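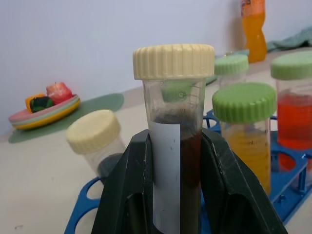
*Tusville, 2022-07-01*

I went to the open day at Mandavico with low expectations, having been to the November one, and they were more or less met. The leaflet promised "a working morning among the samples". What we got was a table of tubes with coloured liquids in them, a talk, and a long wait for tea.

The tubes first, as they were what people had come for. They are clear plastic with ridged screw caps, some cream and some green, and the colours inside are cheerful enough: a yellow-orange, a vivid red-orange, and a dark brown that goes nearly opaque red-brown lower down. The brown one has a cream cap, faint measuring marks on the wall and a strip of white paper up the front. I would have liked that paper to say something. A few specks are all I could make out, and I had my reading glasses on.

Bayu Menon gave the talk. He is a pleasant speaker and he plainly likes his subject, which was how to store and sort liquid samples so that you can find them again. His main point was that cap colour should tell you what kind of sample you have. Fine. But then I asked what cream meant and what green meant, and was told this "depends on the project". On the Raju project it goes one way, on Skanance the other. I can't see how that helps a person who walks in at 3 o'clock and wants the right tube.

There was also a good deal about labelling, with 13 slides, of which I would have kept two.
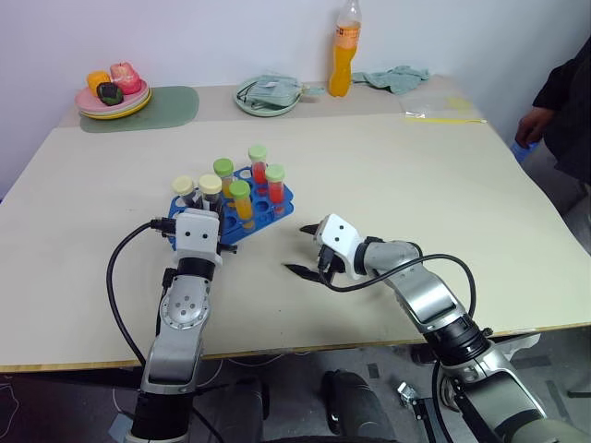
*Page last changed: the evening after the visit, to correct the spelling of Skanance*

The rack itself I have no quarrel with. It is blue plastic with round holes, the tubes stand upright in it, and there are holes to spare. Both cream caps were at the left end and the green ones further along — so somebody had sorted them by colour, at least, whatever the colours mean. The taller tube of red stood at the back, where a sensible person would put it.

I was less sure about the rest of the table. On the raised part along the wall were a pink plate and a yellow one with toy food on them, a pepper and an apple among it, and a green cloth crumpled in a round plate further along. If you want visitors to take your sample storage seriously, I would put the toy apple in a cupboard for the morning.

Entry was free, and tea was extra. The car park is the one behind the building, and the sign for it faces the wrong way if you come in from the Tusville side. Bayu Menon has promised a sheet explaining the caps for the next open day. I'll go if it is posted to me beforehand.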